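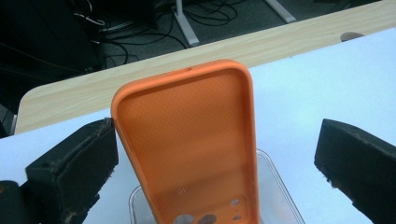

The case against the case

I own a phone that cost more than my first car, and I have seen its back twice. Once in the shop, where Nathalie Stevens behind the counter turned it over under the lights so I could admire the colour, and once that same afternoon at my kitchen bench, in the minute between peeling off the plastic and pushing the thing into a silicone sleeve. The colour is called something like Dusk. I will have to take the company's word for it.

We have all agreed to this arrangement and I would like to know who called the meeting. A phone is polished and bevelled to within a whisker of its life, and then we put it in a rubber gumboot. We pay for thin and add the thickness back ourselves at $31 a go. Nobody buys a dining table and leaves the cardboard on. Well, my grandmother kept the plastic on the lounge suite until 1994, and we laughed at her, and our thighs stuck to it every Christmas, and now I carry a small version of her lounge suite in my back pocket.

My own position has softened, I should say, and the reason is orange.

For years I bought clear cases. Clear is the choice of a person who wants protection but would also like you to know about the phone. It's a compromise, and it goes the way of most compromises, which is yellow. Mine reached the shade of old piano keys by autumn. After that I had a black one, which I lost on a black car seat, a black handbag floor and, for most of one April, the top of a black piano. Then my neighbour Beatriz Mota handed me a bright orange silicone one she'd bought in the wrong size and couldn't be bothered posting back to Plevoreo. It fitted mine. I thought it looked like something you'd clip to a toddler near water.

I have not lost the phone since. It glows on the couch. It can be seen from the back door when I've left it on the fence post. A friend tells me it's an ugly object, and she's right, and she says so while hunting through her own bag for something tasteful and grey.

Have you ever looked at the inside of one of these? Few people do, as there's normally a phone in the way. Some cases have a fine dotted texture across the whole of the inner back, row on row of tiny raised points, as neat as graph paper. Somebody drew that. Somebody sat in a room and argued for those dots, knowing they would spend their working life pressed face-down against glass. I find I respect this far more than I respect the phone, which has never done anything where it couldn't be seen doing it.

Of course, the inside is also where the truth about your habits is kept. Take the case off after six months and there's a fringe of grit round the lip, pocket fluff packed into the corners, and in my instance a sesame seed. I don't recall eating anything with sesame near the phone. Davska sells a spray for this at the price of a decent sandwich. Warm water and dish soap do the job, and you dry the case properly before it goes back on.

My real complaint is with the holes. Every new model shifts the cameras along a few millimetres, or adds one, or makes one fatter, and there goes your perfectly good case. The rubber is fine. The corners are fine. The circles are in the wrong spot. I have a drawer (you have this drawer too) holding a family history of camera bumps, with one hole at the bottom of the pile and a whole cluster by the top. Our op shop won't take them any more. The woman there told me they'd had a tub of 346 at the last stocktake and had sold two, one of them to a man who wanted it for a soap dish.

The industry's answer is the "eco" case. Guston will sell you one for $57, made partly from something that used to be a fishing net, in a box with a leaf on it. Usuga will do you a compostable one. I'm all for it. I'd be more for it if the camera holes stayed put for five years running, which would save a good deal more rubber than the leaf does, and wouldn't need a box.

Until that happens, my advice is to buy one case, buy it in a colour you would never wear, and hang on to the phone until one or the other gives out. A naked phone is a lovely thing to hold, I'm told. My nephew carries his that way on principle, and he has a crack running from the top corner to the bottom that he describes as hardly noticeable. He's been quoted $600 to fix it. He's thinking it over, and meanwhile he has asked, very casually, where I got the orange one.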